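Brinix question set, notes for anyone using it

Hello! I put this set together while revising for the Hasberg junior technician exam, and it grew a bit (then it grew a lot). There are almost 300 practice questions in it now, all typed out by me from memory and from my own notes, so please don't treat the wording as official.

What you get

One plain text file per topic, 16 topics altogether, in the same order as the Hasberg syllabus. Each question has its answer on the line underneath, plus a difficulty mark from 1 to 4. The marks are just my opinion! I'm hopeless at transformers, so those have probably come out harder than they should.

Where it's thin

Safety rules and general aptitude are a bit sparse. I did the aptitude paper late in the evening with a headache and remembered very little of it. Topic 8 (measuring instruments) still follows the old syllabus and I mean to redo it before February, when the next forms open.

How to use it

Open the files in anything you like. If you use Lanero for flashcards, import them one at a time with the separator set to a new line. Zervas works too, although it drops the difficulty marks and I haven't found a way round that.

Copying and corrections

Share it, print it, cut it up for your study group, just don't sell it. If you spot a wrong answer, send me the topic and the first few words of the question 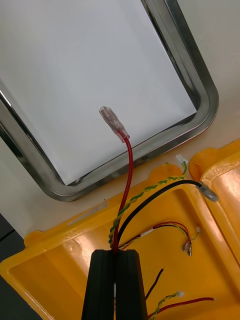

and I'll fix it in the next version. Please say where you found the right answer as well, a textbook page is fine.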